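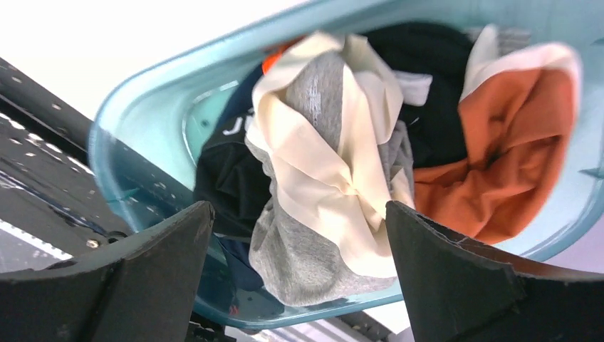
Hello all, and a late happy new year! I'm Cadi Parri and I look after the young people's verse-speaking competition at the Felasau Playhouse. I'm after readers, helpers and (most of all) competitors for this year's round, so please do read to the end even if you think poetry isn't your thing.

**Who can enter**

Anyone aged 11 to 18 who lives in Felasau, Tulard or the villages between. You don't need a drama teacher or a school behind you. Last year we had 37 entries and more than half had never stood on a stage before – one lad learned his piece on the bus and came second!

**What you'll do**

- One poem from our set list, no longer than three minutes
- One speech from a play, your own choice
- A short cold reading, handed to you 13 minutes before you go on

The cold reading frightens people and it shouldn't. Meinir Lougher is judging again and she'd much sooner hear you stumble and carry on than gabble. Wear what you like, but shoes you can stand still in, please.

The heats are in February, in the upstairs studio, and the final is on the main stage the week after. The winner gets a bursary towards the Endard summer school, plus the Guerra Cup, which you have to give back (and polish).

**I also need**

Two people to run the door, a prompter with a clear voice, and somebody to play audience for the practice evenings. It's unpaid, I'm afraid, but there's tea and you get into the final for nothing. If you're working with the under-16s I'll need to sort out your checks first, so do get in touch early.

Entry is free. Forms are at the box office, or drop me a note there with your name, age and a phone number and I'll ring you back. Parents of under-16s need to sign the back page as well – it's easy to miss.

Cadi
1/27/20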